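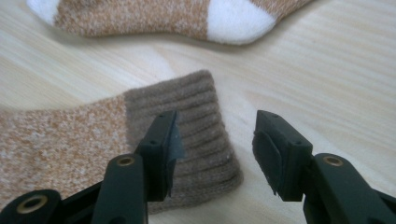 4.2 Pairing and folding socks

The sock task was included because it looks easy and is still hard for machines. A household robot that can carry a tray or open a drawer may fail completely when asked to match two socks and fold one into the other. The difficulty lies in the material. A sock has no fixed shape, its opening closes under its own weight, and the cuff can be mistaken for the foot when the sock is bunched. Figure 4 shows two socks on the tabletop and the gripper fingers open near a ribbed cuff.

Demonstrations were recorded with a hand-held gripper at two sites, Tirnska and Arkelano. Operators at both sites worked from the same written instructions. Each recording began with the socks placed on the table in no set order and ended when the operator judged the pair to be folded, or after 3 minutes. The full set contains 800 demonstrations. Recordings in which the operator touched a sock with the free hand were removed before training.

Figure 4. Sock task, with the gripper open. The darker ribbed cuff of the lower sock is within reach of the left finger; the right finger is over bare wood.

The policy was trained with the Simico software package, using the settings given in Section 3. We divided the task into four stages for scoring: grasping a cuff, laying the first sock flat, placing the second sock on top of it, and folding the cuff over. A trial was scored at the last stage completed without help. The robot was given 27 trials at each site, and the same sock pairs were used at both.

Grasping was the most dependable stage. The robot took hold of a cuff in most trials, and failures came mainly from closing on both layers of a folded sock when only the upper layer was wanted. Laying the sock flat was less reliable. The arm tended to drag the fabric toward itself, and a twist in the foot section often remained. The final fold was rarely completed at either site - in several trials the cuff slipped from the fingers as the wrist began to turn.

These results agree in part with the earlier Arabzadeh trials on towels, where flat fabric was handled well once a corner had been found. Socks offer no corner. The ribbed cuff serves as the nearest substitute, and policies that learned to look for it did better than those that aimed for the middle of the garment.

We do not consider the task solved. A person folds a pair in a few seconds and corrects a poor grasp without stopping. The robot was slower at every stage and seldom recovered after a slip. Finger wear was not measured in this study, and its effect on grip should be examined before longer trials are attempted. Section 4.3 reports the same measures for dish cloths.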